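### 4.2 The bed as a sorting surface

Of all the places in a home where things get put down for a minute and stay for a week, the bed came up most often in our interviews, and it is the one we have grown fondest of writing about. Nearly 29 households took part in the Branitz study, and the small bedroom in Figure 4 will feel familiar to anybody who has ever had to clear a space before lying down.

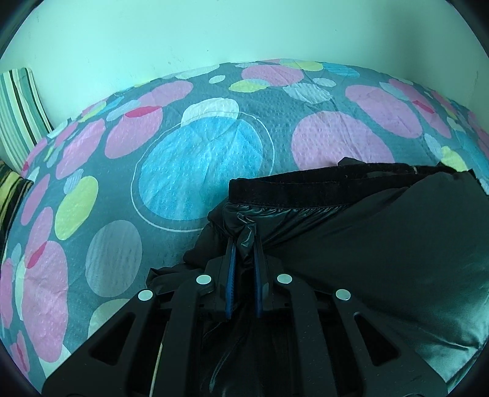
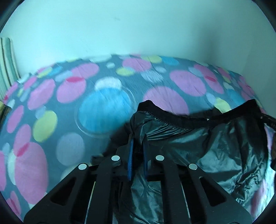
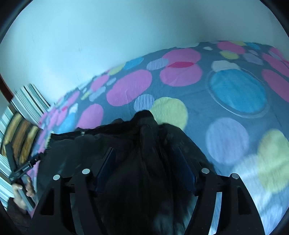
**Figure 4.** A crumpled black item on a bed with a circle-patterned cover, against a plain white wall.

What interested us in this room was how hard it can be to say what a dark, crumpled thing is from a quick look. A padded jacket and a garbage bag have a good deal in common once they are lying in a heap: both are black, both fold into soft ridges, and the glossier kinds of cloth catch the light much as plastic does. Our readers, who coded the pictures separately and without talking to one another, did not always choose the same word, and we have kept their different answers in the Conel coding sheet instead of forcing them to agree.

The cover itself was easier going. All the readers mentioned the overlapping circles, and most of them brought up the pink and the sky blue before any other color. We had worried in February, while we were trying out the sheet, that such a busy print would make it harder to pick out whatever was lying on top (a plain cover had given us no trouble at all), but a black item stands out well against those bright dots. The slate gray between them is another matter, and we come back to low contrast in Section 8.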